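향수를 다시 채우는 사람들

스톡홀름 남쪽의 소도시에 본사를 둔 향수 브랜드 스툰도노라가 올봄 첫 리필 전용 라인을 내놓는다. 국내 판매는 2025년 2월 21일 서울 한남동 매장에서 먼저 시작됐고, 백화점 입점은 7월로 잡혀 있다. 향은 모두 네 가지다. 병은 한 번만 사고, 그다음부터는 내용물만 산다.

리필 향수가 새로운 발상은 아니다. 큰 향수 회사들은 오래전부터 매장에 분수처럼 생긴 충전 장치를 두었고, 동네 향수 가게에서 스포이트로 덜어 파는 방식은 그보다 더 오래됐다. 다만 대부분 부가 서비스에 머물렀다. 직원이 권하지 않으면 손님은 그런 것이 있는지도 모르고 새 병을 샀다. 스툰도노라는 새 병을 사는 쪽을 불편하게 만들었다. 빈 병은 매장 안쪽 진열장에 있고, 계산대 앞에 놓인 것은 알루미늄 리필 캔이다.

브랜드를 만든 아얀투 제말은 원래 조향사가 아니었다. 섬유 염색을 공부하고 양모 회사에서 색상 관리를 하다가 향료 원료상 체가예에 들어가 구매 일을 맡았다. 거기서 유향과 몰약을 들여오는 일을 했다. 한남동 매장 2층에서 만난 그는 향보다 수지 덩어리 이야기를 더 오래 했다.

"같은 나무에서 나온 수지도 언제 긁었느냐에 따라 냄새가 다릅니다. 첫 번째로 긁은 것은 레몬 껍질에 가깝고, 나중 것은 무겁고 답니다. 원료상에서는 그걸 섞어서 균일하게 만들어 팔아요. 저는 섞기 전의 것을 쓰고 싶었습니다."

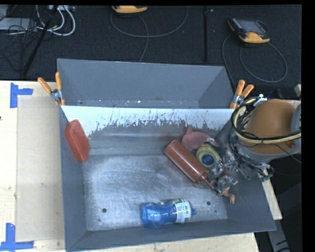 그렇게 나온 첫 제품이 37번이다. 숫자에 대단한 뜻은 없고 시험 배합의 번호를 그대로 썼다. 이번 리필 라인에도 37번이 들어 있고, 109번과 167번이 뒤를 잇는다. 나머지 하나는 번호 대신 예외적으로 '삼홀름'이라는 이름을 달았다. 제말이 여름마다 머무는 섬마을의 이름이다.

네 가지를 차례로 맡아 보았다. 37번은 첫인상이 가장 밝다. 유향의 감귤 같은 면이 먼저 오고 뒤에 후추와 마른 나무가 남는다. 셔츠 깃에 뿌렸더니 저녁까지 나무 냄새가 났다. 109번은 홍차와 가죽인데, 가죽이 강하지 않아 장갑보다는 오래된 책가방에 가깝다. 167번은 호불호가 갈릴 것이다. 무화과 잎의 풋내에 몰약의 쓴맛이 겹쳐 처음 십 분 동안은 약국 냄새가 난다. 그 시간이 지나면 크림처럼 부드러워진다. 매장 직원 말로는 시향지만 맡고 돌아섰다가 다시 들어오는 손님이 많다고 한다.

삼홀름은 짠 바람과 노간주나무 열매, 그리고 약간의 연기다. 바다 향이라고 하면 흔히 떠올리는 수박 같은 단내가 없다. 넷 가운데 지속 시간이 가장 짧아서 점심 무렵이면 피부 가까이에서만 맡을 수 있었다. 향이 진한 것을 부담스러워하는 사람에게는 오히려 이쪽이 맞겠다.

조향은 거스 드보락이 맡았다. 드보락은 1987년에 향료 회사 실험실에 들어가 비누와 세제용 향을 오래 만들었다. 고급 향수 쪽 경력은 짧은 편이다. 그는 세제 향을 만들던 때의 습관이 지금도 남아 있다고 했다. 물에 헹구고, 말리고, 다림질까지 한 천에서 무엇이 남는지를 본다는 것이다. 네 가지 향이 모두 옷감 위에서 안정적인 데에는 이런 이력이 작용한 듯하다.

"세제 향은 싫어하는 사람이 적어야 합니다. 향수는 그럴 필요가 없어요. 처음에는 그게 어려웠습니다. 자꾸 모서리를 깎게 되더군요. 167번은 아얀투가 깎지 말라고 해서 그대로 둔 겁니다."

리필 방식에서 가장 애를 먹은 부분은 향이 아니고 분사구였다. 일반적인 향수병은 분사 펌프를 병목에 눌러 고정하기 때문에 집에서 열 수 없다. 나사식으로 바꾸면 열기는 쉬운데, 조금만 덜 잠가도 알코올이 날아간다. 가방 안에서 새는 문제도 있다. 스툰도노라는 용기 회사 옌데크와 함께 나사식 펌프를 새로 만들었다. 끝까지 돌리면 작게 걸리는 소리가 나고, 그 상태에서는 거꾸로 들어도 새지 않는다. 취재용으로 받은 병을 일주일 동안 가방에 넣고 다녔는데 안감에 얼룩은 없었다.

채우는 과정은 단순하다. 펌프를 돌려 빼고, 리필 캔의 주둥이를 병목에 꽂은 다음 기울인다. 병이 차면 흐름이 저절로 멈춘다. 처음 할 때는 캔을 너무 빨리 세워 한두 방울을 흘렸고 두 번째부터는 흘리지 않았다. 주의할 점은 병을 물로 씻지 않는 것이다. 물기가 남으면 향이 탁해질 수 있다. 다른 향으로 바꾸고 싶다면 매장에 병을 가져가면 된다. 알코올로 헹구고 펌프의 관까지 새것으로 갈아 주며 비용은 받지 않는다.

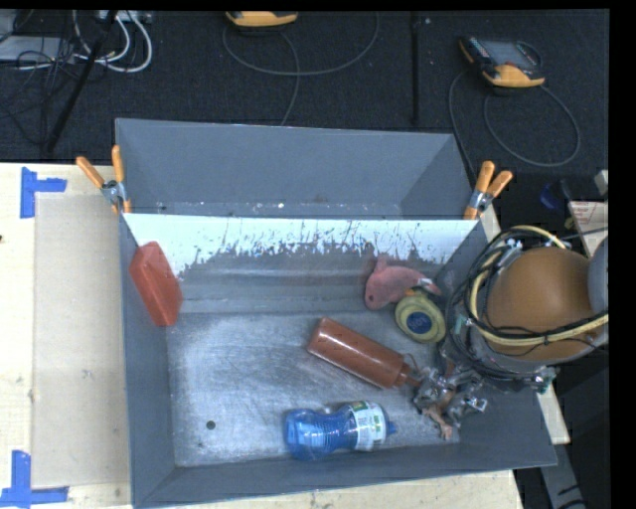
병은 두꺼운 유리로 만든 낮은 원통형이다. 손에 쥐면 묵직하고, 바닥 모서리를 둥글게 굴려 화장대에 내려놓을 때 소리가 크지 않다. 라벨은 종이 대신 목에 거는 얇은 금속 고리로 대신했다. 향을 바꾸면 고리도 바꾼다. 색은 투명과 짙은 녹색 두 가지이며, 빛이 드는 곳에 두고 쓴다면 녹색이 낫다. 향수는 빛과 열에 약하다. 투명한 병을 골랐다면 서랍에 넣어 두는 편이 좋다.

가격은 처음 살 때 결코 싸지 않다. 병과 첫 내용물을 합치면 비슷한 급의 다른 향수보다 조금 높다. 리필 캔은 그 가격의 절반을 약간 넘는다. 두 번째 캔을 살 때쯤 차이가 없어지고 세 번째부터 이득이 되는 계산이다. 향수 한 병을 끝까지 쓰는 일이 드문 사람이라면 이 계산이 별 의미가 없다. 여러 병을 조금씩 돌려 쓰는 사람도 마찬가지다. 제말도 이 점을 부인하지 않았다. 그런 손님에게는 작은 용량의 여행용 병을 권한다고 했다. 여행용 병도 같은 나사식이라 큰 캔에서 덜어 채울 수 있다.

다 쓴 캔은 매장에서 회수한다. 알루미늄이어서 일반 분리배출로 내놓아도 되지만, 주둥이에 끼운 플라스틱 부품은 따로 떼어야 한다. 떼는 데 힘이 꽤 든다. 손톱이 긴 사람은 숟가락 손잡이를 쓰는 것이 낫다. 매장에 가져가면 직원이 전용 도구로 빼 준다. 온라인으로 산 캔을 택배로 돌려보내는 방법은 아직 없고, 백화점 입점에 맞춰 준비하고 있다고 한다.

한남동 매장은 골목 안쪽 건물의 1층과 2층을 쓴다. 1층에서 시향과 구매를 하고, 2층에서는 예약을 받아 수지 원료를 직접 맡아 볼 수 있는 시간을 운영한다. 작은 접시에 담긴 유향과 몰약, 때죽나무과의 안식향을 하나씩 데워 가며 맡는다. 정해진 순서는 있지만 급하게 넘어가지 않아도 된다. 몰약에서 오래 멈추는 사람은 대개 167번을 사 간다고 직원이 귀띔했다.

드보락은 다섯 번째 향을 만들고 있다. 젖은 양모 냄새에서 출발했다는 것까지만 알려 주었다. 제말이 양모 회사에 다니던 시절, 염색을 마치고 건조실로 넘어가는 실타래에서 맡던 냄새라고 한다. 번호는 아직 정해지지 않았고, 출시 시기도 미정이다.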